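Workshop notebook, Flesivton shed, March, late afternoon

Long day, but a good one, and I want to get it all down before I go home and forget half of it (as I usually do). The Pruken conversion is up on the stands again and we've settled where the bed goes, at last!
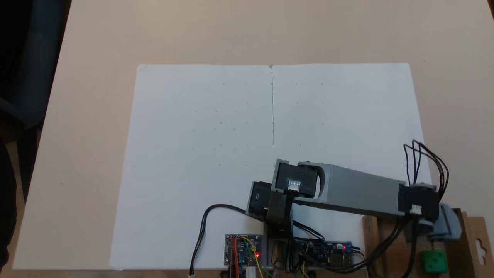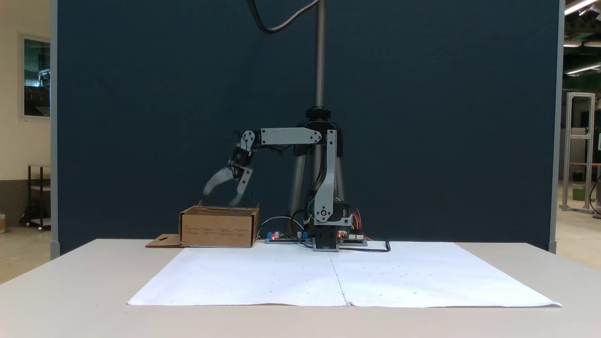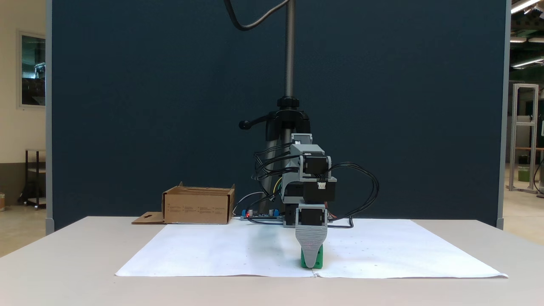 So, the bed. It'll run crossways at the back, 868 mm off the floor to the top of the slats, which leaves room under it for the water tank and the big drawer. I tried it lengthwise again this morning with cardboard, just to be fair to the idea, and you lose the side door completely. Crossways it is, and I'm happy with that.

Insulation is in on the driver's side. The Bhatia wool went up nicely between the ribs, though it took 5 bags and I'd ordered 4, so whoever rings them next, please ask for another one and tell them we don't mind the odd lengths. Keep it clear of the sliding door track. I had to pull a whole handful out of there after lunch and said a few words I won't write here.

The Ovesow roof vent is sitting in its hole but isn't sealed yet. I dry fitted it, and the rear edge rocks a little on the roof ribs, so I think we want a thin packer there before any sealant comes out. Please don't run the van through the wash!

Wiring: fuse box stays behind the passenger seat. I've pulled the cable for the fridge and left a good long tail, with 10 clips still to go in along the sill. The reading lights can wait until the ceiling panels are cut.

Still looking for the step drill. It was on the bench by the kettle this morning.

We use cookies to improve your visit. By continuing to browse you accept our cookie policy. Accept | Settings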